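Workshop Notes: Shape Blocks and Boards

The second run of shape blocks for the Dandlow play sets is finished, and the boards that go with them are being surfaced in the Jisberg shop through December. These notes cover the board blank, the block tops and storage. Members who have signed up to finish a set at home should read the section on oil before starting.

Board blanks

The boards are pale maple, edge-joined from planks and left without a frame. Maple was picked over beech after the first run, mainly for its closed grain, which takes less finish and does not hold crumbs or crayon. Expect some variation in color. Tan and pinkish streaks are normal in this stock and are not a reason to return a blank.

Check each glue seam with a fingernail before sanding. A seam that catches the nail should be scraped flush first, then sanded. Start at 82 strokes per side with the coarse block if you are using the shop jig, and stop at the fine sheet. Going up to 600 grit polishes the surface and the oil will not go in evenly. The front edge shows end grain and will come out a shade darker than the face whatever you do. Give it one extra pass and leave it.

Lay the board flat when placing the blocks. A board with any rock in it will show up at once with the cylinders, which have a small footprint compared with the star.

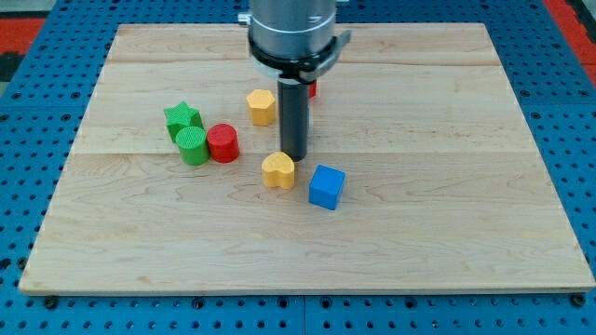
Block tops

The tops are textured. Do not sand them. Two sets came back from the first run with the star faces rubbed smooth, and Rafia Rizvi had to replace both. If a top has picked up glue or dust, use a dry nylon brush and work along the ribbing where there is any.

Colors should be kept true to the set card. Green and red cylinders are close in size and are easily swapped between sets during packing, so sort by shape first and by color second. The yellow heart goes in last.

Oil

Use the Tetero board oil from the cabinet by the sink. One thin coat, 36 hours flat on spacers, then a second coat on the face only. Wipe off all surplus within ten minutes. Rags go in the lidded metal can and nowhere else.

Storage and pickup

Finished boards are stacked on edge in the Bautista racks with a sheet of brown paper between each pair. Blocks are bagged separately. Write the set number on the bag in pencil.

Ruth Dunmore has the sign-out sheet and is at the shop until 4:30 p.m. on open days. The next order of maple has been placed and will be cut to the same width as this one.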